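Re: [deformables] Handover eval, wrist views vs. fixed view
From: Halyna Yurchenko
Date: Fri 7 August

Junaid Rana wrote:
> I read the Listhorpe note twice and I still don't see where the
> drop comes from. You report worse results on the soft items when
> the policy gets the wrist views only. Is that a grasping problem
> or does it fail later? And does 359 include the resets?

Hi Junaid,

No, resets are out. We recorded 565 episodes and kept 359 after removing resets and anything with a missing stream. Of those, 50 are held out for evaluation, and the split is by session, so no session shows up on both sides.

On the drop: most of it is in the search phase, before any contact. With the arm low and the fingers open, a wrist view can be nearly all cloth, and the policy has very little to tell it which way to move. It tends to drift toward whatever is at the border. With the fixed view added, that drift mostly goes away.

The handover itself is a separate problem. Once both grippers are near the mesh, each one hides part of it from the fixed view, and the policy closes the second gripper on a loose fold. Rafail went through the failures by hand and tagged five kinds. The loose fold is the most common one on the pouf. On the bottles we hardly see it, but they have their own trouble with tilting.

Fixed view with both arms at the pouf, then a wrist view, then the fixed view with no arms over the table:

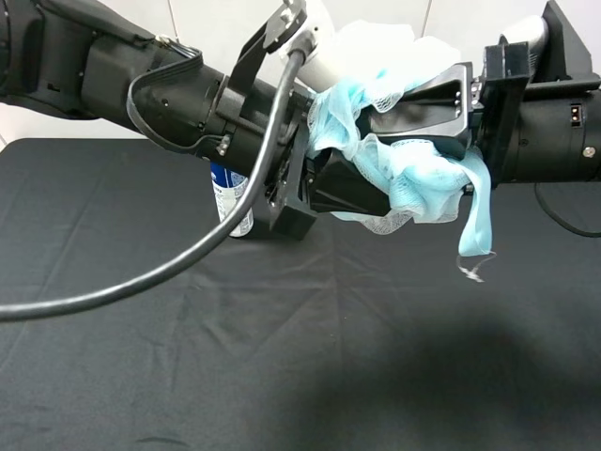
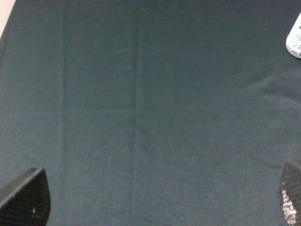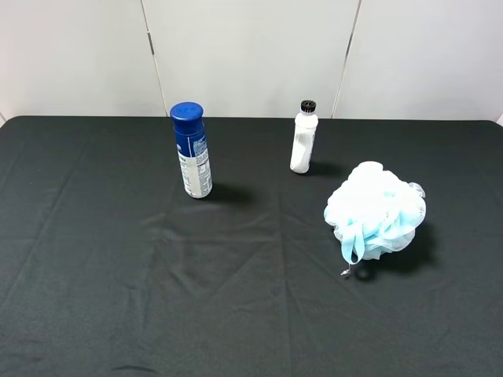 Ourania thinks we should weight the loss by phase, so the search steps count for more. I would sooner try a short history of wrist frames first – it's a smaller change and we can run it on the same split. If it recovers even half the gap I'd leave the loss alone.

One correction to the note: the table on page 5 has the two middle columns swapped. The text is right. Chrysoula is fixing it, and the new version goes up with the Cludia configs in September.

If you want the failure tags before then, write to me off list and I'll send the file.

Halyna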